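Questions People Ask Me About the Zosdale Floor

I've been renting out and looking after the big upstairs room at Zosdale for a while now, and the same questions land in my inbox every month. So I've put my answers in one place. If yours isn't covered, write to me and I'll probably add it!

How big is the room?

It's 952 square feet of open floor, plus the little hallway by the stairs (which I don't count, though people do seem to love standing in it). If you're picturing rows of chairs, 110 people is the limit on the certificate by the door, and I won't go over it, so please don't ask me to squeeze in your cousins.

Can we wear outdoor shoes?

Yes, if they're clean. Stilettos and anything with cleats, no. I keep a mat at the top of the stairs and I'd love it if you used it. In June it's dust and in winter it's grit, and grit is what does the damage.

What do you clean the floor with?

A soft broom first, then a barely damp microfiber mop. I use the Cavlow floor soap, one capful to a bucket, and I wring the mop until my wrists complain. No steam mops, please, and no vinegar. I know your grandmother used vinegar. Mine did too, and her kitchen floor was lovely, but it was linoleum.

Do I have to mop after my booking?

Nope! Sweep it, pick up your tape, and I'll do the rest the next morning. If you've spilled something sticky, wipe it up right then with a wet cloth and dry the spot with another one. The cloths are under the sink, the blue ones.
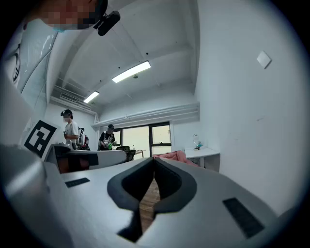 What's the light like in the evening?

Bright, if you switch everything on. People worry that a room under a roof will be gloomy after dark, and I get it, I worried too when I first took over the keys. The ceiling helps a lot, being white and arched the way it is, so the fluorescent fixtures throw plenty back down onto the warm brown planks. It's good light for cutting fabric or reading small print and pretty terrible light for a romantic dinner. For that, bring lamps! There are 6 outlets along the long wall and I have extension cords you can borrow.

Can we hang things from the beams or the ducts?

Beams, yes, with soft cord and nothing heavier than paper lanterns or bunting. Ducts, absolutely not. A group once strung a whole banner off one and I spent an afternoon up a ladder with pliers. Bring your own ladder or ask me for mine a day ahead.

Can we tape things to the glass partition?

Painter's tape only, and take it down before you leave. Please leave the black graphic on the glass alone. If you find smudges, go ahead and use the spray in the closet, but spray the cloth and not the glass, or it runs down and sits in the bottom channel.

Is it noisy?

A bit. Hard floor, lots of glass, you can imagine. The Zarei rugs rolled up in the closet make a big difference for talks and story hours. Roll them back pile side in when you're done (I've given up on getting everyone to do this, but I keep asking).

How much is the deposit?

It's $110, and you get it back within the week unless something's broken. Ordinary scuffs don't count. I've had to keep part of a deposit a couple of times, both over candle wax. So, no candles, even in jars.

Where do we park?

The Dalumley lot across the street is free after 6 p.m. Before that it's metered and they do check. You can pull up to the side door to unload, just don't leave the car there while you set up, since the bakery van needs to get through.

Can I come see it first?

Of course, and I wish more people would! Mornings are best for me. Ring the lower bell, the upper one hasn't worked in ages, and give me a minute to get down the stairs.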